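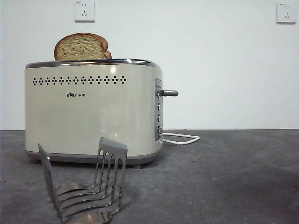
**Services généraux, équipe Cuisine du personnel, Kalmont**

Ticket 3637 : grille-pain Bear, disjonction et pain coincé
Ouvert par : Saimi Kiiskinen
Suivi : Maarten Dierckx
État : en attente

**Problème signalé**

Mercredi matin, la prise du plan de travail a sauté deux fois pendant le grillage. Le grille-pain crème à deux fentes était branché sur la même multiprise que la bouilloire. Saimi signale aussi que les tranches épaisses remontent mal.

**Journal**

- 8 h 40. Disjoncteur réarmé, bouilloire déplacée sur la prise près de l'évier.
- 9 h 05. Essai avec une tranche de pain de mie, thermostat au milieu. Pas de coupure. La tranche remonte et dépasse de la fente.
- 9 h 20. Deuxième essai, pain de campagne Grolero. Reste coincé. Débranché, laissé refroidir, miettes vidées.
- 11 h 15. Elis Kemeys confirme que la multiprise est limitée à 600 W. Retirée.

**À faire**

- [x] Brancher le grille-pain directement au mur
- [ ] Commander une multiprise adaptée chez Skollum (Celina Wilczyńska)
- [ ] Refaire l'essai avec des tranches plus fines

Le porte-toasts chromé reste sur le plan de travail, ne pas le ranger au placard 111.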